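Fermín Jara has been refinishing furniture in the same workshop for long enough that he no longer asks customers what happened to their tables. "I look at the top and I know," he says. "A hot dish, a wet glass, a plant pot. It's always one of those."

His shop, Juvel, takes up the ground floor of a former print works. He opened it after leaving Santoro, a furniture maker where he spent his days spraying lacquer on new pieces. He wanted to work on old ones. Last year 92 pieces came through the door, most of them tables.

The usual job is a full strip and a new finish. For a coffee table he charges $650, and he tells people up front that many of them don't need it. "If the white ring is in the finish and hasn't reached the wood, I can often take it out in an hour," he says. "I'd rather do that and have them come back when something is really broken."

High gloss is the finish people ask for most and the one he likes least.
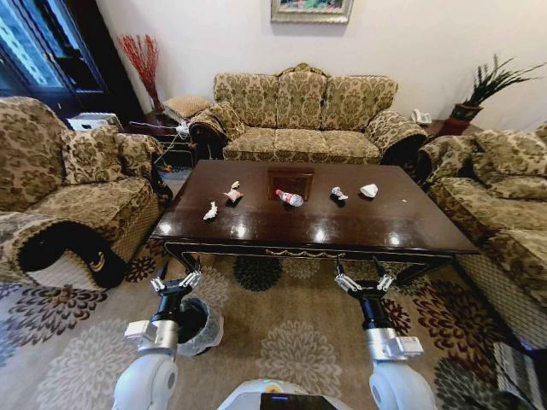 Baltasar Iturra

"It looks great the day you bring it home," Jara says. "Then you wipe it with a dry cloth and you've put a hundred little scratches in it." He tells customers to use a soft cloth, slightly damp, and to stay away from spray polish. Silicone in some polishes gets into the pores and makes the next coat pull apart into small craters.

When he does gloss, he builds it up in thin coats and waits between each one. The last sanding is done by hand with 3000 grit paper and water. A top can take him two weeks, and most of that is drying time.

He is less patient about stripping. Chemical strippers go on thick and stay on under plastic – "leave it alone, go and have lunch" – and he scrapes with the grain. He won't use a heat gun on veneer. He did once, early on, and had to buy the customer a new table.

Jara has no plans to hire. In April he will teach a weekend class for beginners, and he has asked everyone to bring a small piece they can afford to ruin.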